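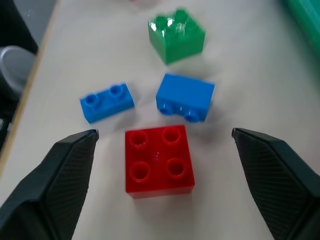

Ilse Desmet asked last time whether a claimant who slipped on a wet shop floor has to show how long the water was there. Start with that question. Short answer: no, but it helps.

Slide 2. Occupier's duty is reasonable care, judged on the day. The cleaning log is usually the first document to ask for. Write early – footage gets recorded over.

Slide 3. The Sulville file. Our client fell near the entrance and broke her wrist. The log had 2 entries for the whole afternoon, both in the same handwriting. Pause here for questions on disclosure.

Slide 4. Contributory negligence. Footwear, phone use, warning signs. Don't spend long on signs, Sobia Farooqui covers them after the break.

Slide 5. Medical evidence. Get the family doctor's chart as well as the specialist's report. Pre-existing wrist pain must be dealt with in the claim, before the defence raises it.

Handout is at the back, 300 copies. Next session is in September.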